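Night Shifts at the Gate: A Talk With a Security Manager
11/10/2018

The security manager at the Kirnolitz storage yard in Ukstead has worked nights for most of his career. He started as a guard on a freight dock and now runs the guard force for a site that covers 62 acres, with a rail spur on one side and a drainage canal on the other. He agreed to talk with us on the condition that we leave his name out, as his company does with all of its security staff.

He says the first thing he looked at when he took the job was the gate log.

"It was a paper book on a clipboard," he said. "Drivers signed themselves in. Half of them wrote a company name and a time, and the other half wrote a time. If something went missing on a Tuesday-type shift, a slow one, there was no way to tell who had been inside."

The yard now uses a gate booking system called Gratodport. A driver has to be booked before arrival, and the guard checks the trailer number and the seal number against the booking. If they don't match, the truck waits in a lane outside the fence until the shipping office sorts it out. He said drivers complained at first about the waiting lane, mostly over the lack of a restroom. The yard put one in that March.

Most of the losses he deals with are small. Copper cable, batteries from parked lift trucks, and diesel are the usual ones. One theft last year cost the yard 4000 dollars in cable, and the repair to the fence cost more than he had expected on top of that.

"People picture a crew with a truck," he said. "I've had that once. Usually it's a person on foot who has found a loose panel. He takes what he can carry, and if the panel is still loose he comes back the next week."

For that reason his guards walk the fence line twice a shift, once in each direction. There are 68 checkpoints along the route, and the guard taps a tag at each one. He reads the reports in the morning and looks for gaps. A long stop between two tags can mean a guard found something, or it can mean he sat down. He asks either way.

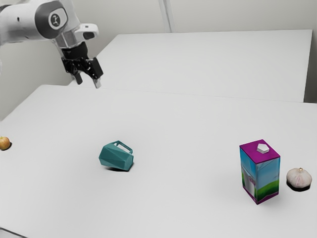
Should a site put its money into cameras or into guards first?

He would start with lighting and fence repair, then guards, then cameras. A camera aimed at a dark corner records very little, he said, and someone still has to go out and look. His own site added cameras in its third year, after the lights along the canal had been replaced.

The canal side is still the part he likes least. The brush grows back every spring and the land past the fence belongs to the county, so he has to ask before anyone cuts it. He has asked for a wider gravel strip on the inside of the fence, where a guard can see footprints after rain. That request is in next year's budget.

We asked about keys. He laughed and said that was a sore subject. When he arrived, the yard had a key cabinet with no list, and several padlocks that all opened with the same key. The number stamped on it was 1727, and copies had been handed out for years to contractors, tenants and a vending company.

"I found one of those keys on a hook in a break room that wasn't even ours," he said. "We cut off every lock that used it and started over. It took two weekends."

Keys are now signed out by shift and have to be back in the cabinet before the guard leaves. If one is missing, the guard stays and the manager gets a phone call. He said he has had four of those calls, and three of the keys were in a jacket pocket.

On staffing, he would like one more person between midnight and 4 a.m. At present there are two guards on at that hour, one at the gate and one walking. When an alarm goes off in Carrier, the smaller warehouse at the north end, the walking guard has to cross the rail spur to reach it, and a parked train can add ten minutes to the trip.

He has raised it with the rail operator, who agreed to leave a break in the cars at the crossing overnight. So far they have done it most nights. On the other nights he calls their dispatcher and writes down the time.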